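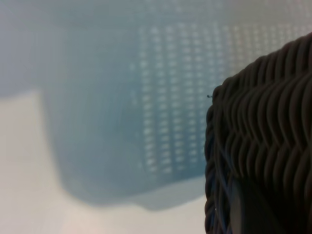
Zweiarmzelle: Handgelenkkamera stellt nur noch im Nahbereich scharf, Korb wird zu hoch angefahren

Gefragt von prelldale_keller, zuletzt bearbeitet Fr 14. Dezember

Moin zusammen,

ich betreue eine kleine Zelle mit zwei Armen, Steuerung Kinley, Greiffinger von Skorkcombe. Aufgabe: Ball greifen, in den Korb legen, fertig. Ein Kleinkind kann das, meine Zelle seit Februar nicht mehr zuverlässig.

Die Handgelenkkamera zeigt alles direkt vor den Fingern gestochen scharf. Dahinter beginnt der Nebel. Von 100 Durchläufen brechen 13 ab, weil die Korbkante nicht gefunden wird. Objektiv habe ich geputzt, Finger neu festgezogen, Neustart sowieso (dreimal, man hat ja Hoffnung).

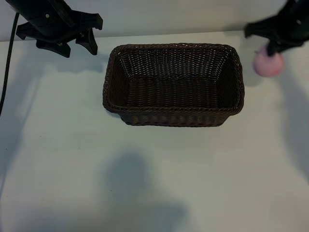

Rechter Arm mit Ball neben dem Korb, linker mit offenen Fingern.

Kann sich der Fokusring von selbst verstellen? Oder muss ich die Hand-Auge-Kalibrierung neu machen? Die dauert bei mir einen halben Tag und meine Laune gleich mit.

Antwort 1, von Visitación Barroso (als Lösung markiert)

Ja, kann er. Bei Festbrennweiten ohne Klemmschraube wandert der Ring durch die Vibration gern Richtung Nahbereich. Meiner brauchte dafür 48 Betriebsstunden.

Vorgehen:
Zelle stromlos, Arm in Wartungsposition abstützen.
Testmuster 25 cm vor die Linse, das sollte bei deiner Korbgröße passen.
Zelle wieder einschalten, Arm bleibt gesperrt, Livebild auf.
Ring drehen, bis das Muster scharf ist, dann einen Punkt Sicherungslack drauf. Einen Punkt. Wer den Ring rundum einpinselt, kauft das nächste Mal eine neue Kamera.

Danach musst du die Kamera intrinsisch neu kalibrieren, beim Drehen ändert sich die Brennweite ein bisschen mit. Hand-Auge würde ich erst mal nur mit ein paar Posen gegenprüfen. Passt der Fehler, ist der halbe Tag gerettet.

Und schau dir das Kabel am linken Greifer an. Das hängt recht frei über dem Tisch. Zwei Klettbänder am Unterarm, genug Schlaufe fürs Handgelenk lassen.

Antwort 2, von naidoo_fan

hatte ich auch, neue Firmware drauf und gut

Kommentar von Mererid Rosser: Welche Firmware dreht denn am Fokusring?

Antwort 3, von Mererid Rosser

Ergänzend: weißer Tisch und helle Wand sind für die Belichtungsautomatik kein Geschenk. Belichtung fest einstellen, sonst jagst du nach dem Fokus gleich den nächsten Fehler. Den dunklen Korb würde ich behalten, mehr Kontrast kriegst du auf dem Tisch nicht.

Kommentar von prelldale_keller: Ring saß locker wie ein Milchzahn. Lack ist drauf, Klettband bestellt. Kalibrierung mache ich Montag.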